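Braso Equipment > Data Collection > Hand-Held Grippers

Jitdale Paired Kit, hand-held
List price $1,023 per pair
Usually ships in 31 days

The Jitdale is a pair of grippers you hold in your own two hands. There is no arm attached. If you came to this page looking for an arm, you want the Rothe line, and you also want a longer talk with whoever signs your purchase orders. The Jitdale is for groups who have to record people doing ordinary jobs with their hands, many times over, before a robot is allowed to make its own attempt at them.

Ordinary jobs is meant literally. Most of our customers buy the kit with something impressive in mind and then spend the first month on lids, stems, cups and cloth. Budget for that month. Thin things and floppy things will take up more of your schedule than heavy ones, and a leaf, real or fake, will teach a new operator more humility than anything in the manual.

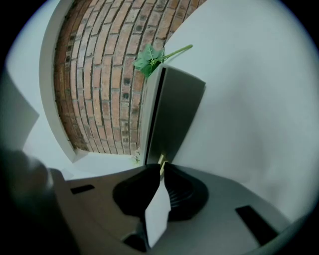 Sabine Weidemann wrote to us in November to say the price on this page is the smallest number in the whole business: "We got the pair approved in one email. Then we spent the rest of the quarter asking for cables, pads, a second charger and somebody to hold the things. Please put that on the page where my boss can see it."

Fine, Sabine. It's on the page, and what follows is for your boss.

What's in the box
Two grippers, left and right, labeled, because we learned. Marker cubes, fitted. One set of finger pads, already on. Two data cables. A printed setup sheet, which will be lost by lunchtime and can be downloaded from the Support tab.

What isn't in the box
Storage, a recording computer, a charger for the second pair you swear you won't need, a table, props, and operators. We get asked about the table. Any steady table will do, and you very likely own one with a printer on it.

Pads
Pads are a consumable. Please write that word in the budget, in that column, before someone files them under "repairs" and you have to fill out a form each time one wears smooth. A pack of 22 is the sensible first order. Customers who buy the small pack place their next order very soon after, with overnight shipping, and are not in a good mood when they call.

Cables
Buy spares. A person wearing a pair of these stands, leans and reaches all day, and the cables go along for the ride. The kit cables are good ones. They will still be stepped on.

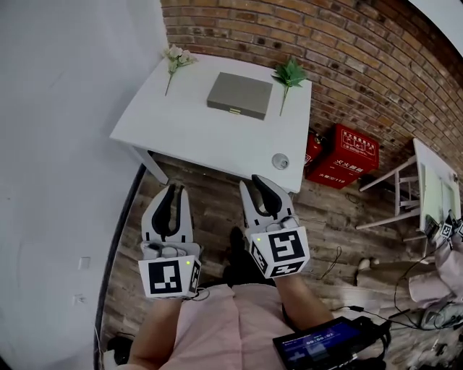

Floor space gets left out of nearly every plan we're sent. The table fits wherever the drawing says it fits, and then there's the operator, the operator's elbows, the next set of props waiting its turn, and a path to the door that your safety people will want kept clear. Measure with a person standing there, arms out. It looks silly and it has saved at least one customer from moving a wall.

One pair or more?
One pair keeps one operator busy. Two pairs keep two operators busy and give you something to work with when a pair is out for service, and this is the purchase people tend to make a budget year late. If you're planning for 4 operators or more, ask for a Jallgate case with the order. It holds everything upright and comes with foam cut to fit, so you can see at a glance which gripper has wandered off to someone's desk.

People
We don't sell them. Hands get tired, so plan short sessions and pay for the breaks. An operator who has been putting lids on boxes since 8 a.m. is no longer giving you your best data by 11, whatever the spreadsheet assumed.

Returns
Unused kits can come back in the original packaging. Used pads can't come back at all, and we'd thank you to stop mailing them.

Quotes
Send us your operator count, your start date and a shipping address with a door somebody answers. Quotes come by email, with the pads on their own line.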